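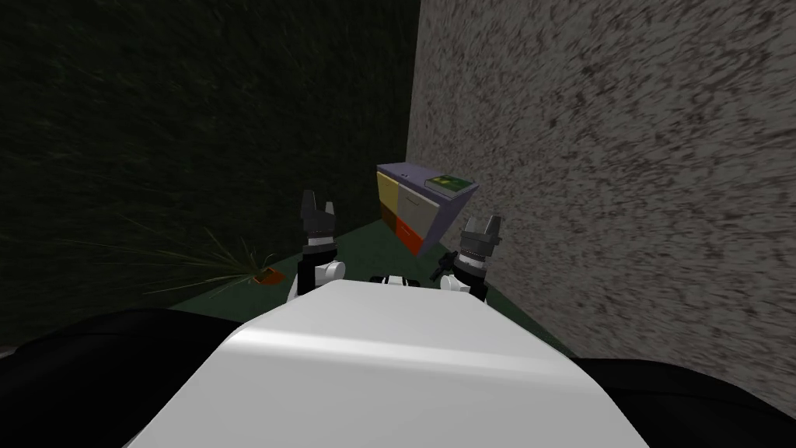 Head camera, both grippers raised, cabinet side of the test corner.

Ivex Simulation Facility, Jarkby
Pre-trial inspection: gripper and camera comparison
Cell layout: Baranauskienė
Controller under trial: Vudumen, build 1505
Inspecting officer: Ultan Moynihan

Section A. Arms and housing

A1. Arms clear of the body housing at start pose. Satisfactory.
A2. Fingers of both grippers open before the controller is enabled. Satisfactory.
A3. Potted plant and cabinet entered in the collision list. Plant entered as the pot only. The leaves spread well beyond it and are to be included before any low sweep to the left.
A4. Joint limits loaded from the current file. Satisfactory on the second attempt; file 1040 had been loaded in error.

Section B. Gripper camera, dark surfaces 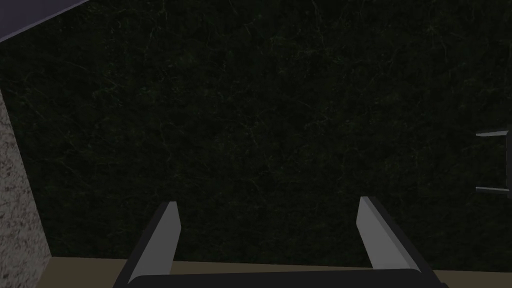
B1. Both fingertips within view when fully open. Satisfactory.
B2. Finger edges distinct from the background. Satisfactory. The pale inner faces stand out well against dark green marble; the outer faces less so.
B3. Handle within view before approach. Partial. The handle lies at the right-hand margin and the wrist should be moved across before a grasp is planned.
B4. Exposure setting recorded. Set to 600 for both camera profiles and not to be altered between runs.

Section C. Gripper camera, corners and plain surfaces
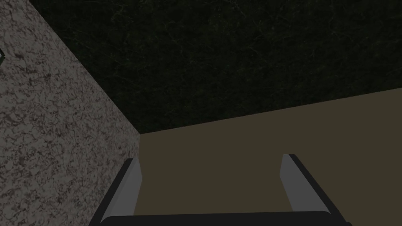 C1. Corner between surfaces usable as a reference point. Satisfactory. The edges are crisp, and the granite offers ample texture for matching.
C2. Depth estimate on plain khaki surface. Not accepted. There is almost no texture for the estimator to use. Repeat with the alternative camera profile.
C3. Gripper empty at start of run. Satisfactory.
C4. Stop command tested from the operator's console. Satisfactory for both arms.

Outcome: 2 items to be cleared (A3, C2). B3 is noted for the trial operator. Comparison runs may not begin until this sheet has been countersigned.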